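Is the "Cusura method" for getting rid of clutter worth paying for?

Posted in Home & Household by **parstead_renter**

My sister-in-law signed up for the Cusura decluttering course in February and now wants me to do it too. It costs $200. As far as I can tell, you empty one surface completely, leave it bare for 9 days, and then put things back one at a time if you still want them. There's a workbook. The sales page says members get rid of 193 items on average, and I can't find where that number comes from.
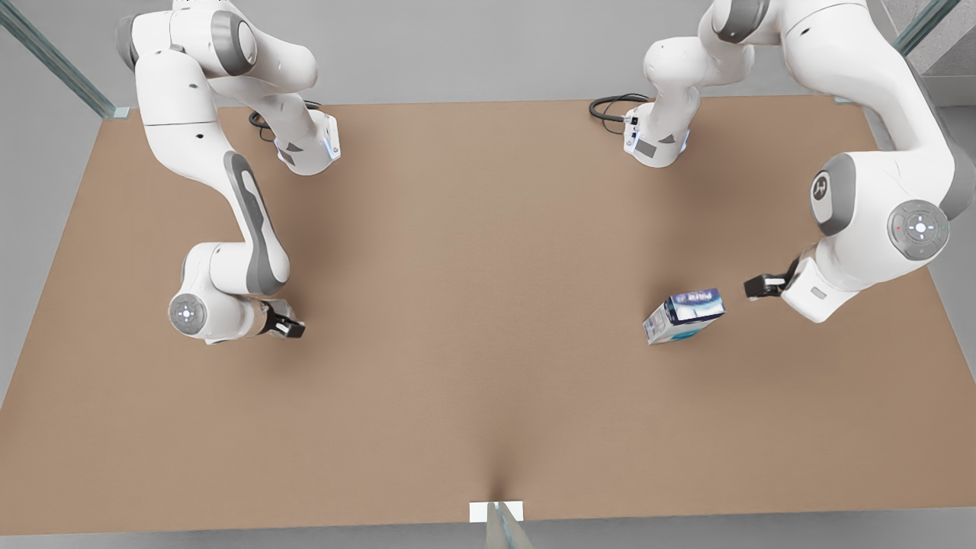 I have a two-bedroom apartment and a dining table that collects mail, chargers and school papers. I'm not against clearing it. I just don't see what I'd be buying. Has anyone paid for this and kept it up past the first month?

---

**Virk**

I paid. The first week felt great. By the third, the mail was back, and the workbook's advice was to "revisit your intention." I asked for a refund and got a coupon for the advanced course.

The free version is one box. Anything that lands on the table goes in it, and on Sunday you empty it. If it's full before Sunday, you're keeping too much paper.

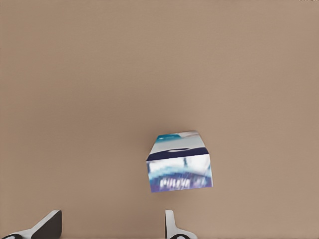

*One small cardboard box on a bare tabletop.*

Get a small one. I started with a big plastic tote and it just became a second junk drawer. As for the 193, does a paper clip count? Mine had a line in the workbook for "pens (each)."

---

**dretard_lane**

Partly disagree with Virk. The course is overpriced, sure, but some people need to spend money before they'll start. My complaint is with the waiting period. Who eats dinner on the couch for over a week to prove a point?

What worked for us:

- Bills and school forms go on a hook by the door, never on the table.
- Games and puzzles get put away the same night, even if you aren't finished. 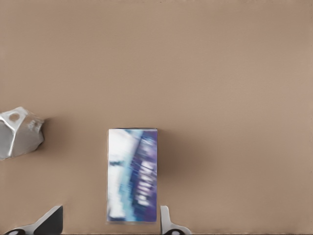 - Chargers live in one drawer. If it won't close, something in it has to go.

I've done this for 3 years and the table is usable most evenings. It isn't spotless, and I wouldn't trust anybody who says theirs is. Check your library for a decluttering book before you hand over a card number.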